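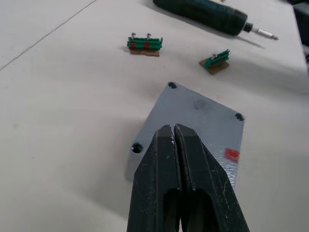 Open day at Stimport – quick notes before I forget it all

Oct 27, 2024

Writing this on the train with 13 percent battery so forgive the spelling.

Finally made it to the Stimport open day. I missed the September one (work, then a cold, then work again) and had been sulking about it ever since. Long line at the door. Badge number 143, coffee in a paper cup, no map. Someone pointed left so I went left.

The bench robot first

Went straight to the Dunovo table. Small arm, white tabletop, camera by the gripper feeding a big monitor so those of us at the back could see what the fingers see. Great idea, more booths should do this. You get the two black fingers huge in the middle, pressed together, and a flat gray plate right under the tips with holes at its corners. Green terminal blocks farther back on little brown bases, screws sticking up out of them. Electric screwdriver lying behind those.

I like how beat up the fingers were. White scuffs on the tips, thin scratches down the side. Everything else in the hall looked like it came out of the box that morning. These had been working.

The talk that went with it was short and pretty good. Mostly about small parts. Screws, plates, terminal blocks, the stuff that gets done by hand in every panel shop I've ever set foot in. Their pitch is that you teach the arm by guiding it through the job a bunch of times and it picks up the pattern. I asked what happens when a screw goes in crooked. Answer was – it depends. Fair enough. Same with me.

Also asked about price. Got a brochure.

One thing I hadn't thought about much before is how hard a flat plate is. Thin thing lying on a table, nothing to get your fingers under. I'd slide it to the edge and pinch it without thinking. Try writing that down as instructions for a machine. I spent most of lunch on that, picking up a coaster over and over like an idiot.

The rest of the hall

Kütt had conveyors. Very quiet conveyors. If you need a conveyor I'm sure they are wonderful, I stayed for two minutes.

Coritz had the crowd, bin picking plus loud music. Couldnt hear a word of the explanation. Left my email with them anyway and have already had two messages, so the marketing robot works fine.

Lunch was a cheese roll. Dry. Bring your own.

Would I go back

Yes, for the bench stuff. I went in thinking I'd look at big arms behind fences and ended up standing at one table most of the morning watching a gripper over a peice of metal. My feet hurt. Want to see the same table next year with a messier setup, wires on the blocks, parts dumped out of a bag.

Parking is awful by the way, take the train. Back entrance is closer to the station, just follow the fence past the loading dock. More when I've read the brochure – my stop is next.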